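Kollby Supper Notes

README, last touched 4th March

Hi! This folder holds the supper notes I've been keeping for the house on Kollby Lane, typed up from paper cards into one spreadsheet so other people can use them. I started because my neighbor Frans Geerts kept asking what I'd cooked the week before and I could never remember. There are 501 rows now, one per meal, and I'm still a bit surprised by that.

What's in the folder

suppers.csv is the main file, and the one you probably want.
dishes.txt is my list of dish names with the spellings I settled on (it took me three tries to agree with myself about "potato bake").
cards-to-check.txt has 13 cards I couldn't read properly. Soup got on them. If you're good with smudgy pencil, please have a go!

The columns

date - the day we ate, year first, so it sorts nicely.
dish - the main thing on the table. Sides go in the next column, even when the side was the best part.
sides - separated by semicolons. Blank means there weren't any or I forgot to write them down, and I'm afraid you can't tell which.
people - how many sat down to eat. Babies don't count, teenagers count once (I know, I know).
minutes - from opening the fridge to calling everybody in. I rounded these to the nearest five, and anything before I bought a kitchen timer is a guess.
again - yes, no or maybe. This was decided at the table, usually loudly.
tray - yes if somebody ate away from the table.

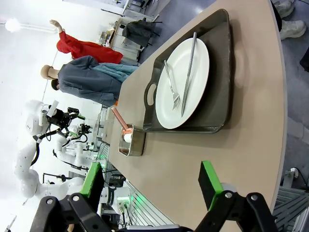
Tray with plate, knife and fork.

The tray column came in late. My mother stayed with us for a while and liked to eat by the window, and I noticed that tray meals were nearly always the simpler ones - an omelet, fish pie, rice with whatever was left. I went back and filled in the older rows where the card mentioned it, but plenty of them are blank, so please don't build anything serious on that column.

Things to watch out for

February is thin. I was away for part of it and whoever cooked didn't fill in the cards, so you'll find just seven rows there.

"Weker stew" and "Geerts stew" are two different dishes. The first is from my aunt's side and has barley in it. The second is Frans's and has far too much pepper, and we make it anyway.

"Akau" in the sides column is what my kids call the cucumber salad. I left it in because changing it felt mean.

If a meal took longer than about 30 minutes on a weeknight, it was probably somebody's birthday.

Using it

Take it, change it, print it, stick it on your fridge. If you fix a mistake, send me the row and the new value and I'll put it in the next time I sit down with the file, most likely on a Sunday. I'm also happy to get your own supper notes if they have the same columns, but I'll keep them in a separate file so the two kitchens don't get mixed up.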